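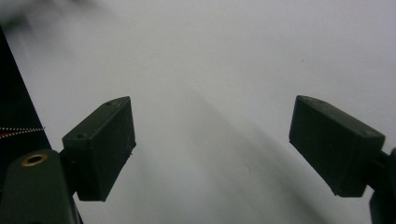

4.2 Shadows on plain pale surfaces

Plain pale surfaces gave us some of the richest material in the whole study, and we did not see it coming. We had gone into the diary work expecting people to write about patterned counters, wood grain and busy tablecloths, where a crumb can hide in plain sight. What they wrote about again and again was white and near-white worktops, shelves and table tops, and above all the way light falls on them. Figure 4 shows the kind of shading they meant: the grey-white surface is brightest across the upper half, and a broad, soft shadow runs down toward the lower right, with no crisp line to say where it begins. On a speckled counter a change that gentle would be lost. On a plain one, it is one of the main things the eye has to work with.

The diaries came from 20 households, each of which kept notes on wiping and tidying through October. Together they wrote 510 entries, and 80 of those mention a shadow, a dull patch or a "gray bit" on a pale surface. We read these entries as a group first and then again beside the other notes from the same household. The second reading was slow going, but it was worth every hour. A remark that looked like a passing complaint about lighting would often connect to something written a week earlier, such as a moved lamp, a new blind or a change in who did the dishes.

The most common pattern is what we call the second wipe. The person cleans the surface, steps back, sees a darker area and goes over it again. Sometimes there is a real film of grease or dried soap, and the second pass takes it off. In other entries the writer says outright that the cloth made no difference and the patch was a shadow after all. One diary calls it "chasing the gray around the table," a phrase we liked so much that it became our working label for the whole theme. Edges seem to matter a great deal. Writers rarely mistook a sharp shadow for dirt, presumably because the shape of a cup or a chair back gives itself away. The blurred ones fooled them.

Nomvula Mkhize, who coded the first round of entries, pointed out early on that most writers had a test of their own for telling the two apart. Several moved a hand across the light and watched whether the patch changed. Others bent down to look along the surface at a low angle, where a smear shines differently from the area next to it. One person ran a dry fingertip over it and trusted the drag. We find these tests delightful — they are quick, cheap and well matched to the problem, and the people who use them hardly ever describe them as skills. They turn up in half-sentences, tucked in after the shopping or before the kids come home.

Finish came up less often than we would have guessed. We asked each household to note whether their main pale surface was matte, satin or glossy, and we had expected glossy surfaces to draw the most complaints. The notes do not bear that out in any simple way. Glossy tops were blamed for glare and for showing fingerprints. Matte tops were blamed for looking tired at the end of the day, when the light came in from one side and the shading spread out across them. Seven households went so far as to change the time at which they cleaned, choosing an hour when the light was more even. All seven kept to the new time until the diaries ended.

Archie Lamont's follow-up visits added a good deal here. He took along two sample boards, Visser in matte and Jestell in gloss, and asked people to set them where they normally worked. Most people began by turning the boards this way and that under their own lamps, long before he had asked them anything. Their comments dealt with the room as much as the board: the ceiling light that throws everything forward, the cupboard that leaves the back of the counter dim, the window that is lovely in the morning and no help after lunch. We had planned to treat lighting as background information. After the visits we went back and gave it a code of its own.

Two limits should be kept in mind. The diaries record what people noticed and cared to write down, so a shadow that bothered no one left no trace. We also have no independent measure of how clean any surface was at the time of an entry, and when a writer says that a patch was "just the light," we take that as their judgment. Neither limit weakens the main point, as we are interested in how people decide that a surface is done.

Section 4.3 turns to shelves and the insides of cupboards, where the same households worked with far less light and, to our surprise, wrote with far more confidence about what they could see.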